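Recycler une manche de pull en mitaines côtelées

J'avais un vieux pull gris anthracite, rétréci au lavage en août, que je n'arrivais pas à jeter. La maille était encore super douce, alors j'ai gardé les manches ! Mon amie Ada Lo Presti m'a montré sa méthode, et depuis j'en fais pour tout le monde.

Il vous faut une manche en côtes fines, du fil assorti, une aiguille à bout rond et de bons ciseaux. Coupez la manche à 19 cm du poignet (un peu plus si vous aimez que ça plisse, moi j'adore). Surjetez tout de suite le bord coupé, sinon ça file.

Pour les doigts, je préfère de petites ouvertures séparées à une grande fente. Enfilez la manche, repérez chaque doigt à la craie, puis incisez très peu : la maille s'élargit toute seule, on regrette vite d'avoir coupé trop grand. Un point de feston autour de chaque trou et c'est réglé.
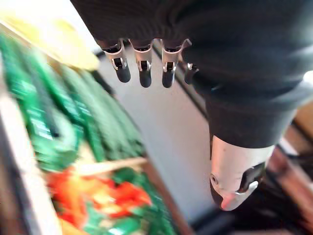 Les ouvertures des doigts et le revers autour du pouce, en maille gris foncé.

Le pouce, c'est la partie la plus longue. Je couds un petit tube de 3 cm dans une chute, endroit contre endroit, et je le fixe à points lâches autour du trou. Gardez de la souplesse, surtout à la base, et essayez avant d'arrêter le fil !

Pour le lavage : à la main, à plat sur une serviette.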